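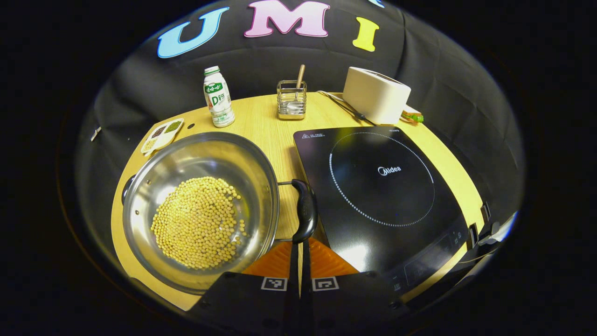
Tshepo Nkuna wrote across the last page of the January booklet that anyone who remembers to soak beans the night before does not need a recipe, and that anyone who needs the recipe will not have remembered. We had asked for comments on the layout of the form. The remark is given in full because it states the problem of this section more briefly than our grant proposal did.

4.2 The overnight instruction

Of the 63 households that kept a cooking booklet for us, 53 cooked dried beans at least once from a printed or online recipe. All the recipes they used contained some version of the phrase "soak overnight." Very few put it where a person reading at five in the afternoon could profit from it. The usual place was the ingredient list, in parentheses, after the weight. Soybeans (Figure 3) fared worst in this respect, as the recipes we collected for them tended to begin with the beans already soaked, as if by a previous tenant.

We distinguish between an instruction that is read and one that is read in time. The recipe literature makes no such distinction. Writers assume a cook who goes through the whole text, closes the book, and comes back the next day with a bowl. Our booklets describe someone else. In Jeltow, the larger of our two towns, the most common entry under "When did you first read the recipe?" was "while cooking." One household entered "after."

What cooks did on discovering the omission varied less than we had expected. Most changed the menu. A smaller group boiled the beans briefly, let them stand for an hour, and went on, a method that several described to us as their own invention and that is printed on the back of the bag. In Ccori, 11 households proceeded with unsoaked beans and recorded the time of the meal, in one case on the following day's page. We have coded this as dinner.

It would be easy to treat all this as carelessness, and Jérémie Sabatier, who coded the Jeltow booklets, did so at first. The interviews suggest a duller explanation. Cooks chose the evening's food in the late afternoon, after looking in the cupboard, and dried beans are the kind of thing one finds in a cupboard. A food that keeps for a year invites no planning at all. Fresh fish, which has to be thought about, was almost never cooked late in our sample.

Placement of the instruction may matter more than its wording. The Lukico pamphlets, which circulated in Ccori, print the soaking step as a separate line above the title. Cooks who used them complained that the line was ugly. They also soaked their beans. Our numbers here are too small for a test, and the pamphlet users may simply be people who like pamphlets. Section 5 takes up the question with the Dultell recipe cards, where the same step was moved to the top for half the households and left in its parentheses for the rest.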